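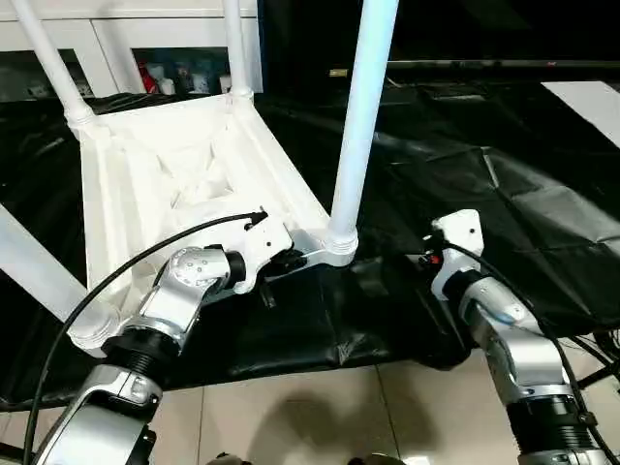 From: Shoaib Usmani
To: Lau members list
Date: 9/30/24
Subject: Re: White plastic stools, legs and wrapping

Filed under: Furniture and fittings
Home | Threads | Members | Search | Help
5 min read

Babar Dogar wrote:

> Has anyone else bought the square plastic stools for a shared room? We have 16 of them at Duderside and I am trying to get them ready to go into store until November. The legs are a separate piece from the seat. Some pull out by hand and some will not move at all. I have tried twisting, which does nothing, and I don't want to take a hammer to them.
>
> Second question. If I can't get the legs off, is there a sensible way of wrapping them whole? I have bubble wrap left over from the shelving but not much. Somebody suggested bin bags and I can't see that lasting once the feet start poking through.
>
> Third, a few of them rock. I had put this down to the floor but they do it in the other room as well.
>
> Babar

Babar,

We have the same sort at Codomine, or near enough. Square seat, four round white legs, a ribbed collar at the top of each leg and a pattern of triangles moulded into the underside. If yours have the ribbed collar then most of what follows should apply. If the collars are smooth you have the older ones and somebody else will have to answer.

On the legs first. Turn the stool over on a table, with something under it. I use black plastic sheeting, the ordinary kind off a roll, and I let it hang over the front edge of the table so that I am not leaning on the bare edge. It doesn't need to be flat. A towel is kinder to the seat but it picks up grit and then you are rubbing the grit in.

Hold the seat by the rim, close to the leg you are working on. Don't hold it by the opposite corner, as the whole thing just swivels. Then rock the leg outwards and back in, small movements, and pull as you do it. On ours there is no thread at all, so twisting is wasted effort. The ones that will not come have usually had someone heavy sitting on them for a year or two. Warm water poured over the collar helps. I did one with a hairdryer and it left a slight mark, so I would stay with the water.

If a leg has not moved after a few minutes, leave it in. You can store a stool with the legs on. It only takes more room. I would never use a hammer, and I would not use a screwdriver under the collar either. We lost 2 stools that way when the collar split, and there is no getting spare seats from the supplier. I did write to Gunance to ask. They sell complete stools and that is all.

Clean the underside while you have it upside down. The triangles hold a surprising amount of dust and the corners of them need a brush. An old washing-up brush does the wide ones and a toothbrush does the narrow ones near the collars. Washing-up liquid in warm water is enough. Stand the stool on its feet to drain afterwards, otherwise the water sits in the recesses, and leave it overnight before you wrap it. I put some away damp once and they came out smelling like a cellar.

On wrapping, I would keep the bubble wrap for something that needs it. These are plastic stools and the worst that will happen is scuffs on the seat. We use the same black sheeting. I bought it in the 300 gauge first and it tore on the feet exactly as you say. The 500 gauge has been fine. Cut a piece big enough to come up all four sides, put the stool on it upside down, and bring the plastic up round the legs. Tie it with string halfway up and leave the feet sticking out of the top. They don't need covering and it is the covering that causes the tearing. If the legs are off, put them loose inside the upturned seat and fold the sheet across like a parcel.

Save the sheets. Ours have been round three times now. They are badly creased but they still do the job, and an old one goes on the table for the next lot.

Label them on the string and not on the plastic. Tape comes off the shiny side as soon as the room gets cold.

The rocking. I would look at the feet before the joints. Stand a bad one upside down and sight across the four ends. If one is lower than the others, push that leg outwards from the seat and see whether it is fully home in the corner. Usually one leg has been put back without being pressed all the way in. Put the stool the right way up, lean on that corner with both hands, and it should drop. If all four are level upside down and it still rocks on the floor, the seat has warped, and I don't know a cure for that. Ours that are warped have become plant stands.

If you do take the legs off, keep each set with its own seat. They look the same but I have had legs that were tight in one stool and sloppy in another. A bit of masking tape round the four together is enough.

I have most of a roll of the heavier sheeting in the cupboard at Lau. You are welcome to it if you can collect it, just leave me enough for one table.

Shoaib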